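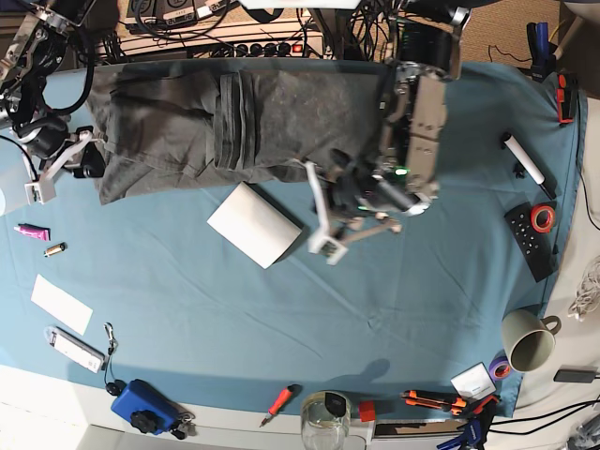
Ninar : pliage de vêtements sur table
Fiche de données et notice d'utilisation

Responsable de la fiche : Ľubica Kuruc
Dernière révision : 2019-11-09
Langue des annotations : français

1. Objet

Ninar rassemble des séquences de pliage de vêtements courants, posés à plat sur une table recouverte d'un tissu uni. Chaque séquence porte sur une seule pièce et va de la pose initiale au dépôt de la pièce pliée. Le jeu sert à étudier les états intermédiaires du textile : position des plis, superposition des couches, alignement des bords, retombées non maîtrisées. Il ne traite ni du tri du linge, ni du repassage, ni du rangement en armoire.

2. Contenu

La version courante compte 307 séquences validées et près de 2 000 états annotés. Un état correspond à une configuration du vêtement entre deux gestes. Les séquences sont réparties en trois familles :

pantalons : pantalons longs, pliés d'abord dans la longueur, puis ramenés en épaisseur vers le milieu
hauts : T-shirts et maillots à manches courtes ou longues
divers : serviettes, torchons, écharpes

Les pièces proviennent de deux lots d'achat, désignés Mindell et Šindelář dans la colonne « lot ». Les deux lots diffèrent par le grammage et par l'état des coutures. Le lot Šindelář contient davantage de mailles souples, qui gardent mal le pli. Aucun vêtement n'a été amidonné ni traité.

3. Organisation des fichiers

sequences/ : un dossier par séquence, nommé par identifiant
etats.csv : une ligne par état annoté
pieces.csv : une ligne par vêtement (famille, lot, teinte, taille)
surface.csv : teinte et dimensions du tissu de fond
exclusions.txt : séquences écartées, avec le motif

Les identifiants ne sont pas contigus. Les numéros manquants correspondent à des séquences retirées avant la première diffusion et ne seront pas réattribués.

4. Champs de etats.csv

id_seq : identifiant de la séquence
id_etat : rang de l'état dans la séquence, à partir de 0
couches : nombre maximal de couches superposées, estimé par l'annotateur
axe : orientation du dernier pli (longueur, largeur, oblique, sans objet)
bord_visible : ourlet, couture, lisière, bord replié, aucun
retombee : 0 ou 1, présence d'un pan non aligné sur le corps de la pièce
froissement : échelle de 0 à 4
note : texte libre, souvent vide

Le champ « couches » est le moins fiable des champs numériques. Pour les pantalons foncés, deux annotateurs sur une même séquence s'écartent fréquemment d'une unité. Il est conseillé de regrouper les valeurs supérieures à 4.

5. Conventions d'annotation

5.1 Froissement

0 : surface tendue
1 : creux légers, sans direction dominante
2 : rides douces et faux plis peu profonds, bord de pliage encore lisible
3 : rides marquées, bord de pliage interrompu
4 : textile en tas, pliage non identifiable

Le niveau s'attribue sur la plus grande face visible, sans tenir compte du point de prise. Une pièce pincée forme toujours un relief local, qui ne doit pas faire monter la note.

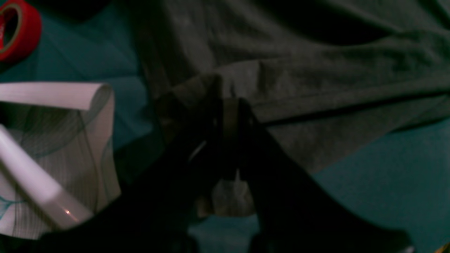
Le bord replié et l'ourlet sont deux valeurs distinctes de « bord_visible ». La confusion est courante sur les textiles mats de teinte sombre, où la couture se détache peu du reste. Sur le tissu gris foncé, par exemple, une ligne d'ourlet traverse la partie droite presque à l'horizontale, et la couche inférieure dépasse en dessous, avec un contour irrégulier au-dessus de la surface bleu-vert. Dans une configuration de ce type, on retient « ourlet » pour la ligne et l'on compte la couche inférieure, même si son bord n'est pas droit. Le renflement sombre formé à l'endroit du pincement relève de la règle 5.1.

5.2 Retombée

Un pan est signalé lorsqu'il s'écarte nettement du rectangle formé par la partie pliée. Les coins simplement arrondis ne comptent pas. Pour les pantalons, une extrémité qui s'étale sur la table en un rabat lâche vaut 1, quelle que soit la qualité du pli au milieu.

5.3 Début et fin d'état

Un état commence quand la pièce cesse de se déplacer et s'arrête au geste suivant. Les ajustements brefs (lissage, petite traction sur un bord) ne créent pas de nouvel état. En cas de doute, fusionner.

6. Surface et objets voisins

Le tissu de fond est étendu sans fixation. Il peut glisser légèrement au cours d'une séquence, et les coordonnées relevées dans le repère de la table ne sont donc pas transposables d'une séquence à l'autre. De petits objets sans rapport avec le pliage peuvent se trouver en bordure. Ils ne sont pas annotés et leur disposition n'a pas été contrôlée. Les traitements par segmentation de couleur doivent les exclure explicitement.

7. Éclairage

Les niveaux de lumière varient fortement. Une partie des vues rapprochées est sombre, avec perte de détail dans les plis profonds. Aucune correction n'a été appliquée aux fichiers diffusés. Le champ « teinte » de pieces.csv décrit le vêtement tel que relevé à la lumière du jour et peut différer de la couleur mesurée dans les vues.

8. Partition

apprentissage : toutes les séquences non citées ci-dessous
validation : 30 séquences
test : 9 pièces réservées, absentes des deux autres parties

La partition de test est définie par pièce et non par séquence. Une répartition aléatoire des séquences placerait le même vêtement des deux côtés et fausserait les résultats.

9. Limites connues

Les teintes foncées sont surreprésentées dans la famille pantalons.
Les tailles enfant sont absentes.
Les vêtements à fermeture rigide (jeans à boutons, vestes) n'ont pas été retenus.
Les notes de froissement saisies avant juin suivaient une échelle à trois niveaux. Elles ont été converties, sans relecture systématique.

10. Corrections et contact

Les erreurs d'annotation se signalent à Ľubica Kuruc, groupe Prora, en indiquant id_seq, id_etat et le champ concerné. Les corrections acceptées sont intégrées à la version suivante et consignées dans le journal. Les identifiants d'états restent inchangés après correction, y compris en cas de fusion : l'état absorbé est alors conservé avec la mention « fusionné » dans le champ note.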